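Zuletzt aktualisiert: November
Drucken | Per E-Mail senden

Betreff: Re: Sammelbestellung Papier und Leim, Stand der Dinge
Von: Katia Longo
An: Liste Buchbinden

Hallo zusammen,

Bastien Royer schrieb am Donnerstag:
> Ich habe den Überblick verloren. Bestellen wir jetzt bei Bellini
> oder bei Zaltent? Und gilt die alte Frist noch? Ich brauche für
> meine Notizbücher Vorsatzpapier, Laufrichtung lange Seite, und
> möchte ungern wieder quer zur Faser falzen.

Wir bestellen bei Bellini. Zaltent hat zwar das bessere Angebot für Leinen, liefert Papier aber nur in ganzen Paletten. Wer Leinen von Zaltent haben will, kann sich bei Graziella Grasso melden, sie macht im Frühjahr eine eigene Runde. Die alte Frist gilt nicht mehr, neue Frist ist Donnerstag, 20 Uhr.

Zur Laufrichtung: Bellini gibt sie im Katalog inzwischen bei fast allen Sorten an, nur bei den Kleisterpapieren fehlt sie. Im Zweifel einen Streifen längs und einen quer abreißen. Längs zur Faser reißt er gerade, quer dazu franst er aus. Die Feuchtprobe geht auch - ein kleines Stück auf einer Seite anfeuchten, es rollt sich parallel zur Faser ein. Schreibt die gewünschte Laufrichtung bitte in jede Bestellzeile, auch wenn sie euch selbstverständlich vorkommt. Beim letzten Mal kamen acht Bogen Marmorpapier zurück, bei denen wir sie falsch geraten hatten.

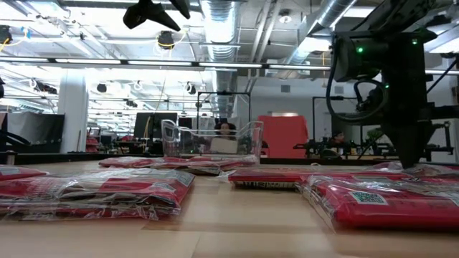 Torquil MacRitchie hat mir dazu geschrieben, er würde beim Vorsatz nicht unter 120 Gramm gehen. Dünneres Papier schlage bei ihm mit Kleister immer Wellen, selbst wenn er über Nacht presse. Mit reinem Dispersionsleim sei es besser, dafür könne man dann nichts mehr korrigieren.

Ich mische beides, zwei Teile Kleister auf einen Teil Leim, und komme damit auch bei 100 Gramm zurecht. Wichtiger ist bei mir die Trockenzeit. Ich wechsle die Löschpappen nach einer Stunde und noch einmal vor dem Schlafengehen, danach bleibt der Block zwei Tage unter Gewicht.

Noch zum Leim: Den 5-Kilo-Eimer teilen wir wieder auf. Bringt saubere Schraubgläser mit, keine Joghurtbecher. Frost verträgt er nicht, also nicht im Auto stehen lassen. Der Eimer wird erst bestellt, wenn sieben Leute mitmachen, im Moment sind wir zu fünft.

Die Zwischensumme liegt bei 205 Euro ohne Versand. Bezahlt wird bei der Abholung, bitte passend. Carmela Rinaldi führt die Liste, Änderungen also direkt an sie und nicht an alle.

Viele Grüße
Katia

Drucken | Per E-Mail senden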